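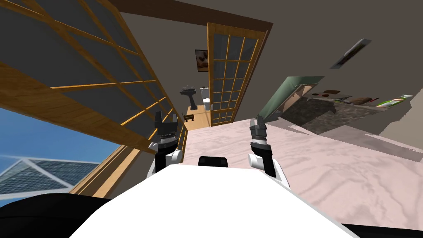 A neighbour told me that dull rings on marble cannot be removed at home, and that I must either live with them or pay a company to polish the entire worktop again. I would like to know if she is right before I spend the money.

**How to remove dull rings from a marble worktop?**

posted by **kitchen_in_silstead**

We moved into our flat in Silstead in September and the kitchen has a marble worktop which was already there. I have never owned marble before. In my country we had tiles, and you could put everything on tiles.

There are now several rings beside the sink and one bigger mark in the shape of the bottom of a bottle. They are not dark. They are paler than the rest, and you see them only when the light comes low from the side, in the morning mostly. When I pass my finger over them I feel a very small difference, as if the surface was a bit dry there. I believe the bottle one is from lemon juice. The others may be from glasses of wine, or from the product for limescale which I used around the tap.

What I have tried until now:

- washing-up liquid and warm water (no change)
- a paste of bicarbonate of soda, left overnight under plastic film (no change, but the worktop was very clean after)
- olive oil on a cloth (the rings disappeared and I was very happy, but two days later they came back)

I asked one company, Metwally, by telephone. They quoted me 115 pounds only to come and do the area around the sink, and more for the full length. It is maybe a fair price, I do not know. The landlord says that it is my responsibility, and I do not want to discuss with him more than necessary.

Is there a method which a normal person can do? And should I put a sealer afterwards? I have read that the sealer protects from this, and on another page I have read that it does not.

---

**oldhouse_brarkodside**

What you describe is called etching, and it is not a stain. A stain is something which has gone into the stone, and for this the paste is correct. Etching means that an acid has eaten a little of the polish from the top. There is nothing to pull out, so your paste had no work to do. The oil filled the rough part for a time and then it was gone again. Please do not continue with the oil, it can turn yellow.

Your neighbour is half right. If you can feel a real step with the fingernail, leave it to a professional. If it is only dull, you can use a marble polishing powder. It is sold in small tubs in shops for stone and in some hardware shops. I did mine like this:

1. Clean the place well and let it dry.
2. Put a small spoon of powder on the ring and add some water, until it is like thin cream.
3. Rub with a damp cotton cloth or a white felt pad, in circles, with firm pressure. Mine needed 3 minutes for each ring.
4. Wipe off, rinse two times, dry with a soft towel and look from the side.
5. Repeat if it is better but not finished.

Try it first in a corner behind the bread bin or similar. The powder is made for a polished surface. If your worktop is honed (matt everywhere), it will leave you with a shiny spot, and then you have the opposite problem. For honed marble people use a very fine abrasive pad, but I have not done this myself and I will not give advice about it.

Regarding the sealer: both pages you have read are correct in some manner. It slows down the liquids which make stains, such as coffee and oil. It does not stop acid. To know if you need it, put some drops of water on the stone and wait 10 minutes. If the stone goes darker under the drops, it is time to seal. If not, keep the bottle in the cupboard.

---

**tap_and_tile**

Just leave them, every marble kitchen in Italy has these marks. Use a chopping board.

---

**greyblanket**

I agree with the long answer, and I want to add two things.

The limescale product is probably the worst of your list. Nearly all of them contain acid, and vinegar is the same. Around the tap I use only a damp cloth and I dry it each evening. It is boring, but the limescale does not have time to build.

Also, ask for a second price. I was quoted by Druvlow for a similar job last year and they were cheaper if I accepted to wait until they had another customer in the same street. Take photographs of the rings with a torch held low, it shows them much better than the ceiling light, and send these before anybody visits you.

---

**kitchen_in_silstead**

Thank you to all. My worktop is the polished type, so I ordered the powder and tested it in the corner next to the wall. The small ring I tried is almost invisible now. The bottle mark is still there after two times, but softer. I will do it once more and then seal, as the water drops made a dark spot quite fast.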